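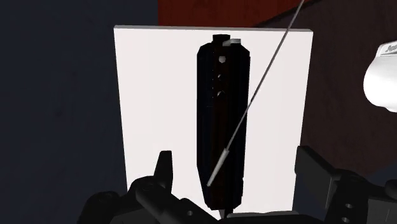
Abb. 3: Simulierte Handgelenkansicht in der Szene »Platte mit Griffgehäuse«. Im unteren Bildteil die beiden Greiferfinger, auf der weißen Platte das schwarze Gehäuse, davor der dünne graue Stab mit weißer Spitze.

Forschung / Arbeitsberichte / Manipulation in der Simulation / Abschnitt 4

Lesezeit: 4 Minuten

4.2 Aufbau der Szenen und Ansicht am Handgelenk

Alle in diesem Abschnitt beschriebenen Versuche wurden in der Simulationsumgebung Simden durchgeführt. Der Datensatz, im Folgenden Dravard genannt, umfasst 3525 Episoden aus 23 Szenen. Jede Szene enthält ein Zielobjekt, an dem der Greifer eine vorgegebene Position erreichen soll, sowie Gegenstände, die für die Aufgabe keine Bedeutung haben. Oberflächenfarben, Texturen und Beleuchtung werden zu Beginn jeder Episode neu gezogen und bleiben danach bis zum Ende der Episode konstant.

Als Eingabe erhält die Regelung ausschließlich das Farbbild der Handgelenkkamera und die Gelenkstellungen. Auf eine zweite, feststehende Kamera wurde verzichtet. In den Vorversuchen hatte sich gezeigt, dass die Regelung bei zwei Ansichten überwiegend die feststehende nutzt und auf Verschiebungen der Basis empfindlich reagiert. Die Finger sind in der Handgelenkansicht ständig sichtbar und dienen damit als fester Bezug für die Lage des Werkzeugs.

Die Szene in Abb. 3 gehört zur Gruppe der Objekte mit langem, schmalem Gehäuse. Das Gehäuse ist senkrecht auf einer hellen Platte angebracht und trägt in seinem oberen Teil drei übereinanderliegende Öffnungen, deren oberste sechseckig und hellgrau ist. Für die Lageschätzung ist diese Öffnung das günstigste Merkmal, weil sie sich vom dunklen Körper deutlich abhebt. Die beiden darunterliegenden Löcher sind kontrastarm und werden bei ungünstiger Beleuchtung vom Detektor häufig nicht gefunden. Das untere Ende des Gehäuses liegt im Bereich zwischen den Fingern, wo der Abstand zum Greifer klein und die Verdeckung am größten ist.

4.3 Verdeckung durch schlanke Körper

Eine Schwierigkeit, die wir in der ersten Fassung des Datensatzes unterschätzt haben, betrifft dünne Körper vor dem Zielobjekt. Der Stab in Abb. 3 verläuft schräg von rechts oben über die Platte und die rechte Hälfte des Gehäuses. Er verdeckt nur wenige Bildpunkte, teilt die sichtbare Fläche des Gehäuses aber in zwei Bereiche. Das Segmentierungsnetz der Basisvariante behandelte solche Bereiche in vielen Fällen als getrennte Objekte. Die geschätzte Längsachse kippte dann zur Seite, und der Greifer fuhr schräg an.

Zur Abhilfe wurde die Segmentierung um einen Zusammenführungsschritt ergänzt. Zwei Teilflächen gelten als zusammengehörig, wenn ihre Randlinien über die Lücke hinweg fortgesetzt werden können und die mittlere Helligkeit beider Flächen innerhalb einer festen Schranke liegt. Die Schranke wurde an 400 Episoden eingestellt, die in der Auswertung nicht mehr verwendet werden. Der Schritt benötigt keine zusätzlichen Netzgewichte und läuft im Takt der Bildaufnahme mit.

Verglichen wurden drei Varianten: die Basisvariante ohne Zusammenführung, die Variante mit Zusammenführung und eine Variante, bei der die wahre Maske aus dem Simulator übernommen wird. Letztere dient als obere Grenze. In Szenen ohne schlanke Körper unterscheiden sich die ersten beiden Varianten kaum. In Szenen mit Stab liegt die Variante mit Zusammenführung beim Winkelfehler der Längsachse nahe an der oberen Grenze, die Basisvariante deutlich darüber.

Verbleibende Fehler treten vor allem dort auf, wo Gehäuse und Greifer ähnliche Grauwerte haben. Der Zusammenführungsschritt schlägt dann Teile eines Fingers dem Zielobjekt zu. Eine aus den Gelenkstellungen berechnete Fingermaske behebt das in der Simulation weitgehend. Am realen Aufbau Hendricks wurde sie bisher nicht erprobt, dort wäre zunächst die Kamerakalibrierung zu wiederholen. Angeschnittene Gegenstände am Bildrand, etwa der weiße, gerundete Körper oben rechts in Abb. 3, hatten auf die Lageschätzung keinen messbaren Einfluss.

Die Szenenbeschreibungen und die Auswerteskripte sind im Projektarchiv Fisusham abgelegt. Die Ergebnisse der Anfahrversuche folgen in Abschnitt 4.4.

Diese Website verwendet Cookies, um die Nutzung unserer Seiten auszuwerten. Einstellungen ändern | Alle akzeptieren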